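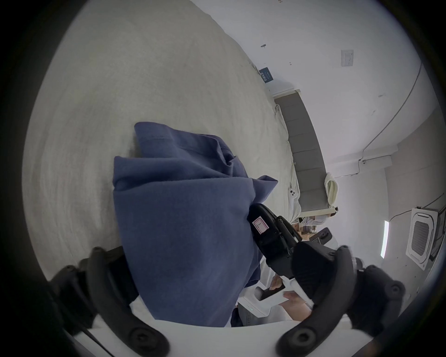
Une pince à la main, des T-shirts par dizaines

Saulius Venckus parle vite. Sa pince à main, mâchoires noires, corps blanc, il l'a montée chez lui puis finie à l'atelier partagé de Vatdale. La version 7. « Les six autres, poubelle. Enfin, un tiroir. »

But du jeu : saisir du tissu souple, enregistrer le geste, et plus tard le faire refaire par un bras. Pourquoi le linge ? « Parce que c'est pénible. Un cube, tu le prends, c'est fini. Un T-shirt bleu tout chiffonné, tu attrapes un pli et le reste pend n'importe comment. »

Il vise les coutures, plus épaisses. Presque 601 prises enregistrées depuis décembre, dont 87 à jeter - un ressort trop mou, changé depuis.

Les arceaux noirs ? Dessinés avec Li-hua Ho, percés de trous pour déplacer les vis sans tout réimprimer. « Elle voulait plus de trous, moi moins. Elle a gagné. »

Coût des pièces : 167 euros, hors caméra. Le bras, lui, attend encore son alimentation. « Le mois prochain, peut etre. Je vous écrit. »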